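Against the big drying rack

Most drying racks sold for home use are too large. They are specified for the worst meal of the week and then occupy the worktop for all the others. My view is that a household of two should own a low slotted rack, a separate place for mugs, and no more plates than the slots will take.

The usual objection is capacity. A two-tier rack with a cutlery basket and a tray underneath will take a full dinner service, and on paper that looks efficient. In practice the capacity gets used as storage. Plates stay in the rack until they are wanted again, the cupboard stands half empty, and the worktop loses a strip of space for good. When Ngaio Partington and I refitted the kitchen at Kondbridge, the old rack had been in one position so long that the surface under it was a different colour.

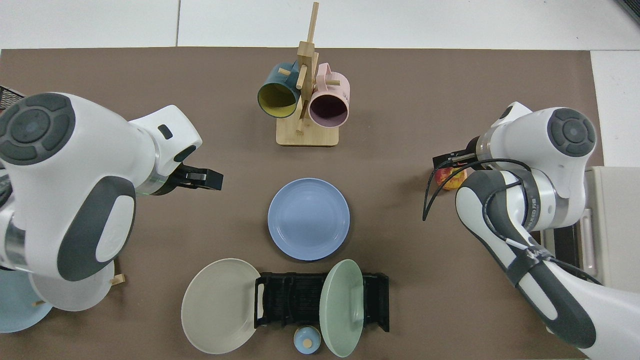
Mugs are the strongest case for splitting the job. A mug stood upside down on a flat surface traps moist air and leaves a ring, and it takes up the floor area of several plates on edge. Hung by the handle, it drains from the rim and needs almost no footprint. The post type, with short pegs and a flat wooden base, does this well enough, although two mugs on neighbouring pegs will overlap near the post, as the teal and the pink do on this one. I would accept the overlap. Alternate the pegs if it bothers you. What I would not accept is a mug rack with a heavy ornamental base, which gives back the space the pegs have saved.

Slots matter more than height. A plate needs to be held near its lower edge and kept clear of its neighbour, and that is all. High wire sides add nothing except somewhere for limescale to collect. Rhys Harawira, who sold kitchen fittings for Iltwood, used to argue that customers wanted tall racks because tall racks looked sturdy. I believe him, but it is a poor reason to build one.

Bowls are the weak point, and I concede it. A deep bowl leans at its own angle, blocks the slots beside it and holds water in the foot. The best place for it is one end of the rack, facing inwards, with the plates kept to the other. Anything bigger should be dried by hand and put away.
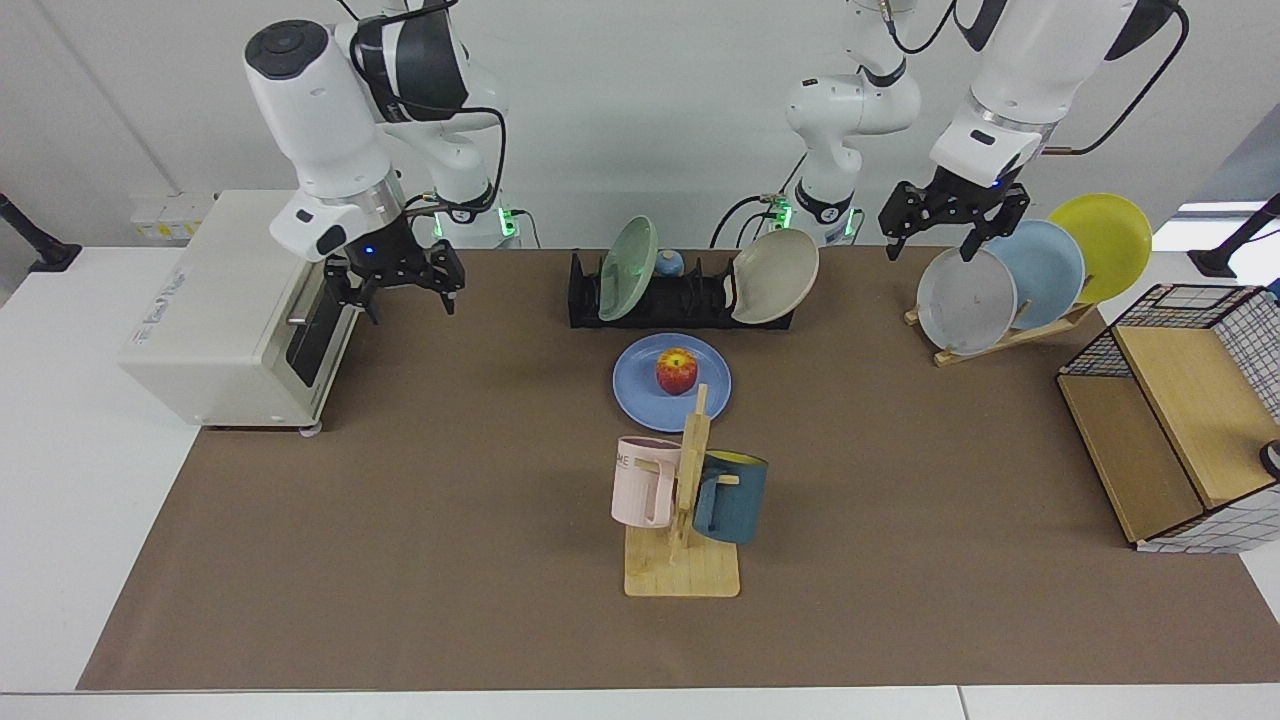 A low rack at the back of the mat, with the blue plate in front free for an apple.

There remains the matter of numbers. Kanako Koyama keeps 61 plates in a flat with one sink and defends every one of them. Her rack is full by mid-morning and she has bought a second. I would sooner give away plates than worktop, and in January I did. The rack now empties by evening, and the space in front of it is used for preparing food, as it should have been from the start.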